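Home | Open Day Guide | Set-up | Running the Demo | Packing Up | Contact

Filed under: Visitor Events, Two-Arm Demonstrations

Section 4. Setting up the tables for an open day

Welcome back! If you have worked through Section 3, your arms are mounted, powered down and parked, and you are probably itching to see them move. Please give this section a good slow read first, even if you have run the demonstration before. Most of the phone calls we get at Maltia on the morning of an open day are about tables and cables, and hardly ever about the arms themselves.

The steps below were written up after our September open day and gone over again by Mirta Painemal, who has looked after the visitor program at our Kastier workshop for 11 years and has strong feelings about folding tables. They cover the standard Moradi two-arm demonstration, with a wrist camera on each arm. Last revised Sunday, October 20, 2024.

Before you start

Allow yourself 20 minutes for the tables and the markers. You will want two folding tables of the same height, your marker squares, a roll of thin clear tape, a soft cloth and the printed visitor sheet. It helps to have a second person along for the heavier lifting — and for holding the other end of the tape.

4.1 Placing the tables

1. Unfold both tables and lock the legs. Push down gently on each corner. If a table rocks, move it a little before you reach for a wedge, as tiled floors are often uneven in just one spot.

2. Stand the first table directly in front of the arms. This is the work table, and everything the arms touch during the demonstration belongs on it.

3. Stand the second table to the right of the first. Leave a narrow gap between the two. They don't have to be perfectly square to each other, and a slight angle is fine.

4. Wipe down the work table with the dry cloth and let any dust settle before you go on to the markers.

NOTE: The gap is there on purpose. When visitors lean on the side table (and they will, bless them) the push doesn't carry over to the work table and shift your markers.

4.2 Laying out the markers

5. Take three marker squares and set them toward the far side of the work table, spaced out along a shallow diagonal. The one on the right should sit farthest from you.

6. Make sure every marker lies flat, printed side up. A curled corner throws a small shadow, and the wrist camera may have trouble finding the center mark.

7. Bring the arms to the ready pose from the Pranen control screen. Keep your hands off the work table until both of them have stopped.

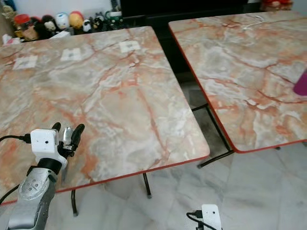
Fig. 4-1. Work table with three markers set out, side table to the right, arm at lower left.

8. Open the camera view on the control screen and check that all three markers show up before you go any further. If one is missing, park the arms, nudge that marker a little toward the middle of the table and try again.

NOTE: A patterned tabletop is perfectly usable. If the match score on the screen comes up lower than 95, try softening the room lights first. Glossy tops pick up reflections, and closing a blind will often do more good than an hour spent in the settings menu.

4.3 Cables

9. Follow each camera cable with your eye from the plug back toward the base. It should have enough slack for the wrist to turn, with no loop hanging where a gripper could catch it.

10. Coil up any spare cable and keep it off the work table. The back of the side table is a good place for it.

CAUTION: Never plug in or unplug a wrist camera while its arm is moving. Stop the arm, wait for the steady light on the control box, and then handle the plug.

CAUTION: The gripper fingers close quickly and don't know the difference between a foam block and a thumb. Keep visitors behind the floor line whenever the arms are powered, and keep one person beside the stop button for the whole demonstration.

4.4 A short rehearsal

11. Run the "Touch and Return" routine once at low speed, before the doors open. Each arm should visit its markers and come back to the ready pose.

12. Run it again at visitor speed while you say your welcome out loud. It feels a bit silly in an empty room, but you'll find out quickly whether you are talking over the best part!

We suggest groups of no more than 4 at the line at once, so that the children can get a proper look. Leave time for questions between groups, and park the arms while you answer them.

When the rehearsal runs cleanly, leave the tables exactly where they are and go on to Section 5, Running the Demo.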